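Search this site Go

Trenham workshop pair build hand-held grippers for teaching robots
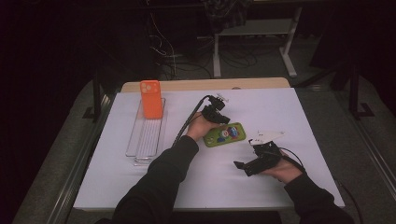

Local news > Makers

04/03/2026

Two members of the Trenham shared workshop have built a pair of hand-held grippers, which they are using to collect practice runs for a home-made robot arm.

Emiko Kawaguchi and Tuấn Phan began the project in January. The grippers are black, with a cable from each, and one person works both at once, one in each hand, over a table covered in white.

The tasks so far are small ones. The current job uses phone cases and a clear plastic tray with a ribbed bottom. An orange case stands upright in the tray and a green one with coloured graphics lies flat on the table. The aim is to get the cases standing in the tray, and then to have the arm do the same from the recordings.

"We chose phone cases as they are light and a bit awkward," said Kawaguchi. "They slide about when you try to pick them up flat."

The pair have 128 recordings they are happy with and want 200 before they start training. Phan said a good evening gives them up to 14. Some are thrown out when a case falls over or a cable gets in the way.

The arm, which they call Kudo, is being put together separately. Its base and first two joints are finished. Phan is still working on the wrist, where the first set of gears wore down during testing and had to be printed again in a tougher plastic.

Parts for the grippers cost £62, paid for by the two builders. Drawings will be left in the workshop's project folder for other members to use.

Paraskevi Economou, who runs the bookings, said the bench is reserved for the project on two evenings a week until the end of spring.

We use cookies to improve your visit. Accept all Manage settings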